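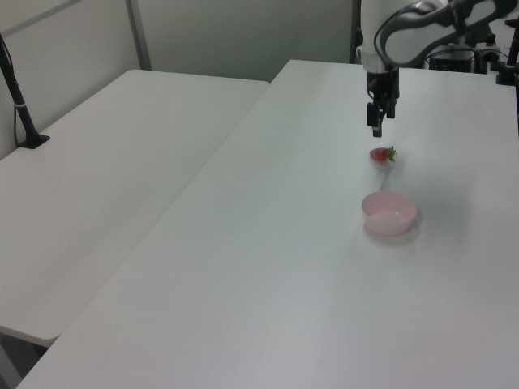

Is a countertop dehydrator worth the bench space if you've already got an oven? For fruit I reckon it is, as long as you'll run it most weeks through summer, and the Pranorent is the one I've ended up keeping.

4 min read

I'd been drying fruit in the oven for years with the door wedged open on a wooden spoon, and it sort of works. The apple rings come out leathery on one side and crisp on the other, the kitchen turns into a sauna, and you can't cook tea until it's done. So when the Pranorent came up on special for $103 I grabbed it, told myself it was a birthday present, and cleared out the spot where the bread maker used to live.

It's a stack of seven round trays with the fan in the base. I'd been looking hard at the Sositz, which has a rear fan and square trays and would be a lot easier to load, but it costs nearly double and it's the size of a bar fridge. My bench isn't having that.

Strawberries were the first thing in. I slice mine fairly thick, hull off, and lay them out so they're not touching (they'll weld themselves together otherwise, and you'll be picking at the tray with a butter knife). The booklet says eight hours. Rubbish! Mine took 11 on the middle setting, and the bottom tray was ready well before the top one, so now I swap the trays over when I go past to put the kettle on. The flavour though – oh my goodness. Like the best bit of jam with none of the stickiness. I chopped a handful into muesli and the rest never made it to the jar.

Mangoes were even better. Tomatoes were slow, 18 hours for halved romas, but I had them in oil with a bit of oregano and I'd do it again tomorrow. Bananas went a nasty grey colour until I gave them a dip in lemon juice first.

Now the grumbles. The fan is loud. It isn't hairdryer loud, but I wouldn't want it going in the same room as the telly, and I've taken to running mine in the laundry overnight. There's no timer either, which at this price is a bit cheeky, so I bought a Gusach plug timer from the hardware shop and that's sorted it. And the trays have a fiddly little mesh that holds on to every seed and fibre. Soak them straight away in warm soapy water or you'll be at it with an old toothbrush.

I did email the shop, Gündoğdu, to ask about spare trays and they wrote back the same afternoon. You can get them in pairs, and the solid liners for fruit leather are sold separately. I've ordered the liners. There's half a box of soft plums on the bench with their name on it.

Four stars from me, and it'd be more with a timer built in.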